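Home Automation and Small Robots > General
Can any machine do kitchen prep chores yet? Cutting and spreading specifically

Posted by oltthorpe_dan
Tags: manipulation, kitchen, hand-held grippers, budget

I run the back kitchen of a small breakfast place in Oltthorpe. We open at 6:30, and most of the labor before opening is the same few jobs: slice bread, portion it, spread something on it, put it on a tray, wipe down, repeat. I have a slicer for the uniform loaves. What I do not have is anything that handles the rest of it, and the rest of it is where the hours go.

I logged one ordinary week in September. The staff handled 1,075 separate pieces of bread between the slicer and the tray. Of those, 136 needed some kind of correction by hand (torn crust, slice too thick, piece stuck to the next one). The log is crude but I trust the numbers.

I keep seeing video of two-armed machines making sandwiches and folding towels. The clips are short and usually sped up. Before I spend money or time I would like to know:

Is there a machine available now that can pick up an ordinary table knife, use it on a board, and put it down again, in a kitchen it has not been set up for?

If not, what is the hard part? My electrician says it is the cameras. My nephew says it is the hands.

Would it make more sense to wait, or to buy a single-purpose machine for one of the steps?

I have looked at how the training is done, as far as I could follow it. People go through the chore with grippers in their own hands, and the recordings are used to teach the arm.

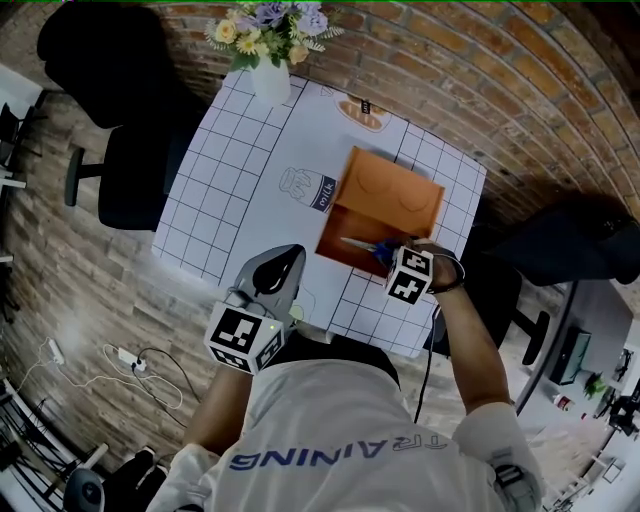

Knife work with two hand-held grippers, marker cubes mounted on both.

I understand the idea. I do not understand how far along it is. Space available is one bench against a wall, standard outlet, no compressed air. Staff turnover is high enough that anything needing a trained operator is out.

Posted by Hòa Cù
Marked as accepted by the original poster

Short version: no for your first item, both for your second, single-purpose machine for your third.

I work on fixtures and end effectors for a packaging line, so I come at this from the factory side. I have done some work with learned manipulation on a bench arm but I do not sell it.

On the knife. Picking one up off a flat surface is awkward for a two-finger gripper because the handle is thin and the fingers need clearance underneath or at the sides. A person slides it to the edge of the table or tips it up with a fingernail without thinking. An arm can be taught to do it, and will do it fairly well with the same knife on the same board at the same height. Change the handle thickness and the success rate drops. The second problem is that once the knife is held, it rotates in the grip as soon as the blade meets resistance. Two parallel pads give you two contact patches and not much torque resistance. Your hand wraps the handle and corrects continuously.

On cameras versus hands. Locating a loaf on a board is in decent shape. Judging how hard the crust is pushing back is not something a camera does well, and many low-cost arms have no force sensing at the fingertip. Bread is a bad material for this. It compresses, then tears, and the useful range between the two is narrow. Your 136 corrections are the part of the job that would stay manual, and I would expect the number to go up before it went down.

On the hand-held grippers. What you describe is a common way to collect demonstrations. The marker cubes let a camera work out where each gripper is and how it is oriented, so the motion can be recovered without an arm being present. The advantage is speed: a person with two grippers can get through far more repetitions in an hour than someone steering an arm remotely. The limitation is that the person is feeling the load through the handles and reacting to it. Unless force is recorded as well, the recording has the motion and leaves out the reason for the motion. For placing items that matters very little. For cutting it matters a great deal.

There is also the matter of the work surface. Data taken at a tidy table transfers best to a tidy table. Flour, crumbs, a damp cloth and a second person reaching across are all separate problems.

To give you some idea of scale, on my bench arm I recorded 981 demonstrations of one task, which was moving a soft pouch from a tray to a box. That got me to a point where I would leave it unattended for the length of a coffee. One task, one pouch, one box, fixed lighting. You have at least 8 tasks in your list if you break it down properly:

take loaf from rack
place on board
pick up knife
cut
put down knife
separate slice
spread
move slice to tray

Each one has to work nearly every time, as the failures multiply. At 95 percent per step, eight steps in a row come out at 66 percent. You would be standing beside it all morning.

What I would do with your bench and a standard outlet: look at the spreading step. Depositors with a hopper and a foot pedal are old technology, they are easy to clean if you pick one with a removable hopper, and a new hire can learn one before the first tray is full. Check that the nozzle suits whatever you are spreading. Anything with seeds or chunks needs a wider one. Measure the bench depth before ordering, and allow for the pedal cable.

Look again at learned arms when somebody will quote you a failure rate on your own bread, in writing.

Posted by vostora_fan

vostora has one coming, the Vi. supposed to do a whole kitchen. saw it do eggs. I would just wait

Reply from Hòa Cù
Was that a recorded clip or in person? And did it crack the eggs or move them?

Reply from vostora_fan
clip. moved them I think, from a carton to a bowl. the bowl might have been already full

Posted by Avside Maintenance

Adding a point on cleaning and guarding that was not covered.

Any arm that works next to staff with a blade in its gripper needs its own risk assessment. An arm sold as safe to work beside people is assessed with particular tooling and speed in mind. Put a knife in it and you have a different machine as far as your insurer is concerned. Ask them first. In most cases you end up with a guard or a light curtain, and then the bench against the wall is not big enough.

Washdown is the other one. Look at the ingress rating of the gripper separately from the arm. We have seen arms rated for spray with a gripper on the end that was not rated for anything. Exposed finger linkages collect dough. Open connectors at the wrist are a problem the first time someone uses the hose.

Also check the slicer you already own. 136 out of 1,075 is close to 13 percent, and that is high if the loaves are uniform. Torn crust and slices sticking together both point to dull blades or to bread going through while it is still warm. Try letting the loaves cool longer for a few days and log it the same way. If the count does not move, have the blades looked at. That costs far less than anything else on this page.

Comment from oltthorpe_dan
Bread was going in warm. The early batch comes out at 4:50 and we were slicing by 5:30. Moved slicing to the end of prep starting Tuesday and will post the count when I have a full week. Blades have not been changed since I bought the place so I will do those after, separately, so I can tell which one did it.

Accepted the first answer. Pricing depositors now. The bench is 22 inches deep, if anyone knows a tabletop model that fits with the hopper on.

Comment from Hòa Cù
22 is tight but there are vertical hopper models that will go. Check the height under your shelf with the lid open as well as closed.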